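Werkstattbuch, Oktober, Eintrag 13
Mixserie Grekau, Folge mit Þrastardóttir

Vormittag: Rohfassung von Þrastardóttir ist da, ein durchgehendes WAV, dazu ein Textdokument mit der Trackliste. Kein Cue-Sheet. Pegel insgesamt zu hoch, der True Peak liegt an mehreren Stellen über null. Habe sie gebeten, den Mix noch einmal ohne Limiter auf der Summe zu rendern. Antwort kam schnell, neue Datei bis zum Abend.

In der Zwischenzeit die alte Fassung durchgehört und Notizen gemacht. Die erste Viertelstunde ist fast nur Ambient, Feldaufnahmen, ein sehr tiefer Sinus. Auf den kleinen Monitoren hört man davon nichts, auf den großen drückt er. Nach dem Übergang in das Stück von Flirkar wird es besser, da gibt es Mitten. Clem meint, der Anfang sei zu lang. Ich würde ihn lassen. Das ist ihre Folge und wir schneiden sonst auch nicht.

Trackliste geprüft. Zwei Titel sind unveröffentlicht und sollen als "ohne Titel" geführt werden, einer davon kommt auf der nächsten EP bei Ruvo. Rochelle Partington vom Label hat das schriftlich freigegeben, Mail liegt im Ordner Rechte. Das dritte Stück stand mit falscher Schreibweise in der Liste, korrigiert. Beim vorletzten fehlt noch der Remixer, nachfragen.

Mittags Brummen auf dem linken Kanal der Abhöre. Erst das Interface verdächtigt, dann die Kabel getauscht, am Ende war es das Netzteil vom kleinen Mischpult. Netzteil auf eine andere Leiste gesteckt, Brummen weg. Bitte so lassen und nicht wieder zurückstecken. Neues Netzteil steht auf der Einkaufsliste, ebenso zwei symmetrische Klinkenkabel.
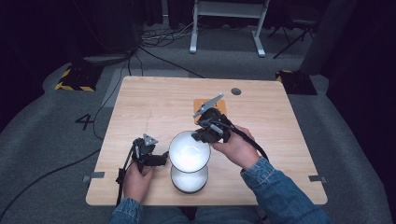

Warum rendern wir die Mixe ohne Limiter und setzen die Lautheit erst bei uns?
Weil die Folgen sonst sehr unterschiedlich laut sind. Die Gäste liefern aus verschiedenen Programmen, manche nehmen live vom Mischpult auf. Wenn die Summe schon begrenzt ist, können wir nur noch leiser drehen, die Verzerrungen bleiben drin. Mit etwas Luft nach oben bekommen wir alle Folgen auf denselben Wert, ohne dass die Bassdrums zusammenfallen.

Nachmittag: Zahlen für die letzte Folge notiert. 1.669 Abrufe im Stream, 462 Downloads. Die davor hatte 1.518 Abrufe. Der Download wird weniger genutzt als früher, trotzdem behalten wir ihn. Clem Hapeta möchte zusätzlich FLAC anbieten, dafür reicht der Platz auf dem Server aber nicht. Vertagt, bis die alten Rohfassungen ausgelagert sind.

Cover: Entwurf in zwei Farben, Schrift wie gehabt. Die Sonderzeichen im Namen machen Ärger, unsere Hausschrift hat kein Þ. Clem hat den Buchstaben aus einer anderen Grotesk genommen und die Strichstärke angepasst. Sieht in klein gut aus, in groß ist der Bauch etwas zu rund. Im Dateinamen schreiben wir Th, sonst spinnt der Player.

19:40 Uhr, neue Datei da. Spitzen jetzt deutlich unter null, kein Clipping. Durchlauf gemacht und nur die Lautheit angehoben, kein EQ. Ein Knacken beim Übergang vom vierten zum fünften Stück, das war in der ersten Fassung auch schon drin. Sie schreibt, es stamme von der Platte und solle bleiben. MP3 erzeugt, Tags gesetzt, Kapitelmarken fehlen noch.

Offen:
Remixer beim vorletzten Titel
Kapitelmarken
Ankündigungstext, höchstens fünf Sätze, Flirkar und das Label erwähnen
Ruvo wegen des Termins der EP fragen, damit wir nicht vorher mit dem Titel rausgehen
Sicherungskopie der Rohfassung auf die zweite Platte

Clem übernimmt morgen den Text, ich mache die Marken. Schlüssel für den Regieraum hängt wieder am Haken neben der Tür.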